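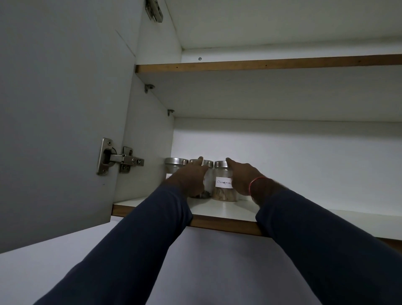

Our project set out to test a claim that gets repeated in almost every home advice column: that dried spices go bad in six months and should be thrown out. We had doubts from the start, partly because the people who say it most often also sell spices. The other half of the advice is about storage, and it usually says to keep jars in a dark place with a door. Plenty of homes do that already, with glass jars on the lower shelf of a white wall cabinet where a cook can reach up for them. What we wanted to know was whether age makes a difference that ordinary people can taste.

What we did

We worked with ground cumin, paprika and dried oregano. For each one we had a fresh jar bought in May and an old jar, opened 2 years earlier, donated by households in Ralham. We cooked plain rice with a measured amount of spice and served it in unmarked cups at the Plornis student center. Each of the 160 tasters got 3 cups, two from the same jar and one from the other, and was asked to pick the odd one out. Someone guessing would be right a third of the time.

What we found

For paprika, tasters did better than guessing, and many wrote that the old one was "dusty" or "flat." For cumin the gap was small enough that we would not bet on it. For oregano there was no gap worth reporting. Nobody in our group expected oregano to hold up that well, and we are still not sure we believe it.

We also read the storage advice on the Sastov recipe site, which has 2,079 reader comments under its spice page. A lot of them state the six-month rule as fact. We did not find one that said where the rule came from. 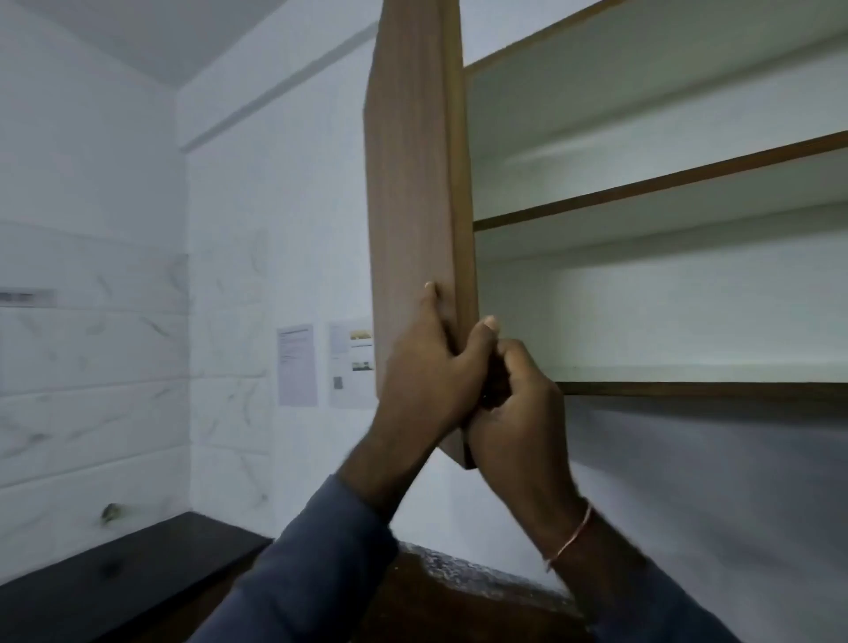
Figure 2. Kitchen wall cabinet with the door open and the shelves empty.

Problems with our study

The old jars came from different kitchens, and we had to take the owners' word for when they were opened. Rice is also a mild food - a stew might hide the difference, and a dry rub might show it more. We tested flavor only, so nothing here says anything about safety. The Tran method we used for scoring was written for drinks, and we changed it a little to fit food.

With those limits in mind, we think the six-month rule is too strict for at least one common herb. Paprika may be another matter. A second round should use jars from one batch, opened on the same day and stored side by side.

Report handed in 1 Jul 2023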